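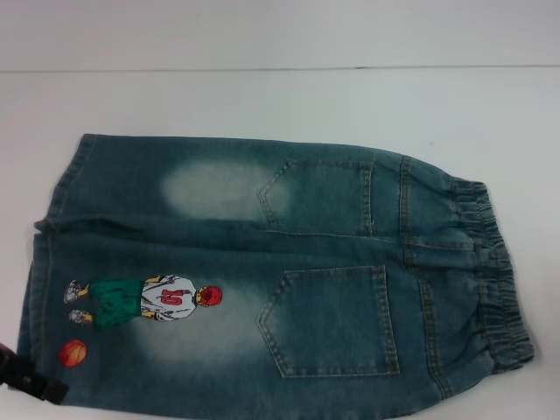
Kids' denim, back side up, waistband to the right. Left gripper by the hems.

3rd July, folding station

Total for the denim set stands at 679 episodes, of which 138 are flagged. Bendik Kvam wants to call the set finished and send it to training. I don't, and I'm putting my reasons down now so that we argue about these and not about whatever I remember next week.

First, the flags. Most came from the automatic check, which looks at joint jumps and dropped frames and knows nothing about cloth. So an episode with a perfectly decent fold gets flagged when the log hiccups, and an episode where the operator drags the whole garment across the table and then squashes it into a rectangle goes through clean. I pulled a handful of the unflagged ones in June and didn't like what I saw. Bendik's view is that the model will average it out. Maybe. Averaging a good fold with a bad drag doesn't obviously give a fold.

Second, elastic waists. The Tenska notes describe the waistband as the "reliable edge" — straight, stiff, easy to find, grab it and align everything to it. Fine for adult trousers with a proper band. With a gathered one the edge is a row of little ruffles, and where the edge is depends on how the last person laid it down. Operators cope by pinching deeper and tugging until it looks right. That tug is in the data. It's a correction made by eye, different every time, and we label it with the same phrase as a clean grasp ("take waistband"). I would like to split the label. Bendik says splitting labels after the fact is how sets die, and he has a point, having watched me do it to the towel set.

Third, decoration. A big cartoon player on one leg is a gift to a vision model looking for shortcuts. Same goes for faded patches and contrast stitching. If the figure always turns up near the hem end, the policy can learn "go to where the little man's shoes are" and score beautifully, then fall over on plain denim. I've said this before and been told the wrist cameras will take care of it. I haven't seen anything that shows they do. Tried to get a plain comparison out of the Ferkar runs, but those were done under the old lights and the table looks yellow in all of them, so no.

Fourth, start poses. We say the garments start in random positions. They don't. They start wherever a tired person puts them, which is flat, back up, waistband to the right, over and over. Checked the start frames against the protocol sheet and the sheet's seven start poses are not remotely even. The crumpled start is the rare one because it takes longest and the operators are judged on episodes per shift. Wonder why.

What the Drinico gripper pads did to all this I can't say. The new pads went on partway through, and the log has the swap under "misc" with no episode number. Slip on denim feels lower with them. "Feels" is doing a lot of work there, I know.

Tried for the afternoon: hold at both ends, hem with the left, waistband with the right, light tension before anything else. The idea is to take slack out first so the fold line is the same from one episode to the next. It makes for a nicer looking recording. My worry is that it teaches the arms to pull against each other, and on elastic you can pull a good way before anything tells you to stop. There's no force channel in the recorded data, only gripper width and motor current, and the current is noisy enough that I wouldn't bet on it.
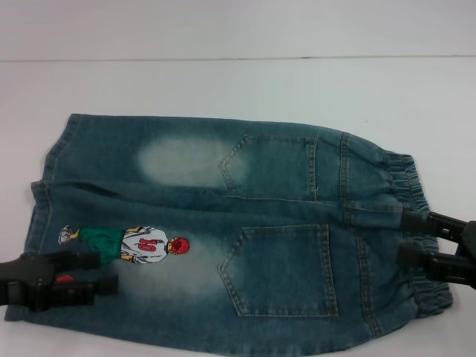 How long should an episode keep recording after the cloth is let go?
Two seconds, with both arms still and clear of the garment, so the final state is recorded without motion in it.

Bendik read the above over my shoulder and wants it noted that the success rate on the Sæther checkpoint went up each time we added data. True. It was also tested on garments that were in the training set, laid down by the people who recorded them. I'd be more impressed by a pair of trousers it has never met, put down badly by somebody in a hurry.

Agreed for now, with grumbling on both sides:

Go through the 138 by eye, sort into log trouble and cloth trouble. Log trouble goes back in if the timestamps can be repaired.
New label for the tug on elastic, new episodes only. Old ones stay as they are.
Start pose drawn from the list by the script, shown on screen, no skipping. Expect complaints.
Hold back all the decorated denim from one batch for testing. Bendik to choose which, so I can't be accused of choosing the hard ones.
Put an episode number on the pad swap, if anyone can work it out from the wear marks in the wrist video.

No training run until the first item is done. Bendik has written "soft no" next to that in pencil. It is a no.

Left arm is still creeping a little at rest near the table edge. Re-zeroed before lunch, crept again after. Haven't looked at the cable yet.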